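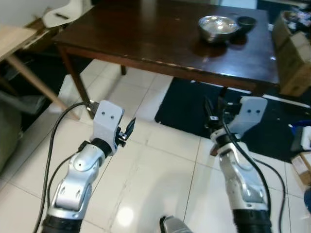 Ivarance FC has had the same goalkeeping coach for 21 seasons, and when I finally got her to sit down with me in November, the first thing she wanted to talk about was her knees. "Two operations on the left one and it still tells me when it's going to rain," she said, laughing. I'd expected to meet at the training ground, but she likes a table to lean on and draw on (she draws constantly, on anything), so a dark brown wooden table on a white tiled floor is how we did it. She had me playing near post within five minutes, with my phone as the far one.

Home | News | Fixtures | Interviews | Club Shop

Posted in November by the Touchline Notes editor
227 shares | 21 comments

I've been writing about Ivarance since they were two divisions lower than they are now, and I'm still a little star-struck by her. She played 200 games in goal for Clonel before she ever coached anybody, and most of the fans who sing about the current keeper have no clue who taught him to come off his line.

"He was terrible at crosses when he got here," she told me. "Lovely kid, great hands, and he stayed glued to that line like somebody had painted him on it. I said to him, you're allowed to leave! The box belongs to you. It took a whole winter before he believed me."

I asked how you teach something like that. She said mostly you let them get it wrong. They had one drill that winter with three big defenders standing in the way and balls coming in from both sides, and for weeks he got buried in every session. She wouldn't stop it and she wouldn't talk to him until the end.

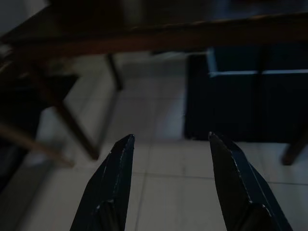 "Coaches talk too much," she said. "I talked too much! My first year I must have driven those poor boys crazy. Now I pick one thing, I say it once, and then I go collect the balls."

Then we got onto the Drastavine match, because of course we did. If you were there you'll remember the penalty in the last minute, the save, and then the referee ordering it retaken. I was behind that goal and I'm still mad about it. She's a lot calmer than I am.

"His foot was off the line," she said. "I've watched it more than I've watched my own wedding video. He moved early. What I was proud of was the second one, because he went the right way again and got fingers on it. It went in, fine. But he didn't sulk and he didn't guess."

She told me she didn't say a word to him on the bus home. They talked about it the next morning over eggs, and it was a short conversation.

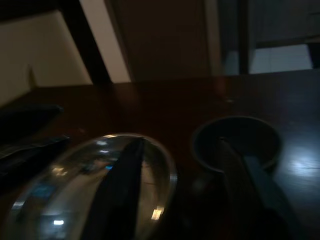 There was an offer from Thaweesak over the summer, which I knew about and half the forum knew about, so I figured I'd just ask. She made a face at me. Then she said yes, it was a good offer, better money and a proper gym, and she'd thought about it for a whole weekend.

"I had the bag out of the closet," she said. "And then one of the under-16 girls called me to ask about gloves. Forty minutes on gloves! I put the bag back."

The girls' team is what she really lights up about. She has two keepers in that age group she thinks could go a long way, and she wouldn't tell me which one is better, though I tried it three different ways. She'd like them to get their own sessions next season instead of sharing the end of somebody else's, and she's been bugging the club about floodlights on the back field.

I asked if she ever misses playing. "Saturdays, no," she said. "I miss the warm-up. The ground's half empty, your gloves are new, and you haven't let anything in yet."

She had to leave at four to run a session, and she took my pen with her.

Share this | Comments (21) | Older posts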